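Workshop Tips: Teaching a Hand a Chore by Remote Control

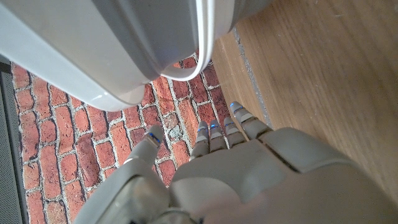 Most bad recordings are bad before the hand touches anything. The operator starts with the fingers half curled, or too far out, and spends the first seconds correcting, and all of that goes into the recording. Start close to the work with the hand open. With the fingers stretched forward and a little spread like this, and the blue light showing on each fingertip, you can judge where every finger is before you close on anything. Then wait a breath and begin.

These are the tips we give new operators at the Prumley workshop. They apply to glove control and to guiding the arm by hand, except where noted.

Before you record

Wipe the fingertips. Dust and cooking grease both change the grip, and you won't notice from the control chair.

Tape down anything that can creep. Mats and floor coverings are the worst. If the mat has a pattern, line it up with a mark on the table and check it every 30 takes.

Calibrate the glove on the hand you will use, after it has warmed up. A cold Taltine glove reads the thumb short.

Write the task in one sentence and stick it where you can see it. "Lift the lid and set it on the wood" is a task. "Tidy up" is not.

While you record

Move slower than you would with your own hand, but keep moving. Long pauses get learned too.

Pale plastic parts are hard to judge near a pale hand. Come at the rim from the side you can see.

If you miss the grasp, back off and try again in the same take. Keep a few of these. If you drop the thing on the floor, stop and throw the take out.

Change the starting position a little every time. On the Osagie lid job we had 481 takes, and far too many began from the same spot. The hand did fine there and poorly everywhere else.

When guiding by hand, hold the forearm housing and leave the fingers alone. Pushing on a finger joint strains it.

Afterward

Watch the takes the same day at double speed. Out of one batch of 700 we cut 56, mostly for late starts.

Label by task and operator. People have habits, and you will want to find them later.

Park the hand open with nothing in it. Loosen the glove straps and hang it up by the wrist.

Jistia Home Methods, last updated 8 Aug 2023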